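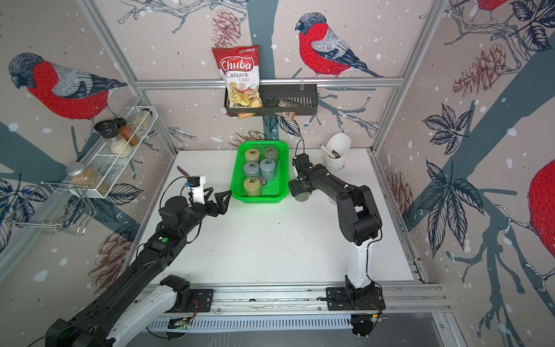
Stita、双腕セル向けグリッパーおよび手首カメラの比較試験結果を公開

株式会社Stitaは、双腕作業セルにおける二指グリッパーと手首カメラの組み合わせを比較した試験の結果を、6月に公開しました。試験には同社の評価用セルを使用し、コントローラーはLelow社、解析ソフトウェア「Clarus」はMthembu社が提供しました。

## 試験の背景

家庭用品や食品容器を扱う双腕システムでは、指先の形状、カメラの取り付け位置、制御周期が互いに影響します。個別の部品の仕様値だけでは組み合わせ後の性能を見積もりにくく、導入を検討する企業から、同一条件での比較データを求める声が寄せられていました。

## 試験環境

セルは白色の天板を三方の壁で囲んだ構造で、手前側のアルミ製リニアレールに2本のアームを搭載しています。左アームの手首にはカメラモジュールを備え、二指グリッパーの指は先細りの三角形状です。壁面には鳥と松ぼっくりの柄の壁紙を貼っています。無地の背景で得た認識率は実際の住環境で低下することが多く、柄のある背景を標準条件としました。

対象作業は、天板奥側に置いた緑色のメッシュ状バスケットと円筒缶の間での把持、持ち上げ、収納です。缶はプルリング付きの金属蓋を持つもので、ベージュ系、灰緑色、淡い青灰色など、彩度の低い色が含まれます。バスケット内で缶同士が隣接するため、指を差し込む隙間の検出が主な課題となります。

## 比較項目

試験は次の条件を組み合わせて実施しました。

- 指先形状：三角形状の指、および平行平板の指
- カメラ：手首カメラのみ、固定カメラのみ、両者の併用
- 制御：Lelow社製コントローラーの標準モードおよび力制限モード

各組み合わせにつき200回、合計12条件で把持を行いました。缶の初期配置は試行ごとに変更し、配置の系列は全条件で共通としています。把持後に缶を指定位置まで搬送し、落下および隣接缶の転倒がなかった場合を成功と判定しました。

## 結果の概要

隣接缶がある配置では、三角形状の指が平行平板の指より高い成功率を示しました。差は主に指の挿入時に生じており、平行平板の指では隣の缶の縁に接触する例が目立ちました。一方、単独で置かれた缶では両者の差は小さく、搬送中の姿勢保持は接触面積の大きい平行平板の指が優れていました。

カメラについては、併用条件が最も安定しました。手首カメラのみの条件では、接近の最終段階で缶の蓋が視野の大部分を占め、バスケットの縁との位置関係を失うことがありました。固定カメラのみの条件では、アーム自身による遮蔽が失敗の主因でした。金属蓋の反射による誤検出は、両方式で確認されています。

力制限モードでは隣接缶の転倒が減少しましたが、1回あたりの作業時間は標準モードより長くなりました。グリッパー開閉時の電流値は2000 Hzで記録し、Clarusにより映像と時刻を同期させて解析しました。映像と電流波形の対応付けにより、接触の開始時点を試行ごとに特定しています。

## 公開資料

条件別の集計表、缶の配置系列、失敗事例の分類基準をまとめた55ページの技術報告書を、Stitaの技術資料窓口で配布します。電流値の生データは、利用条件に同意した研究機関および企業に提供します。

次回の試験では、円筒缶に加えて袋入り食品とガラス容器を対象とし、指先の表面材を比較項目に追加する予定です。

## 本件に関するお問い合わせ

株式会社Stita　広報担当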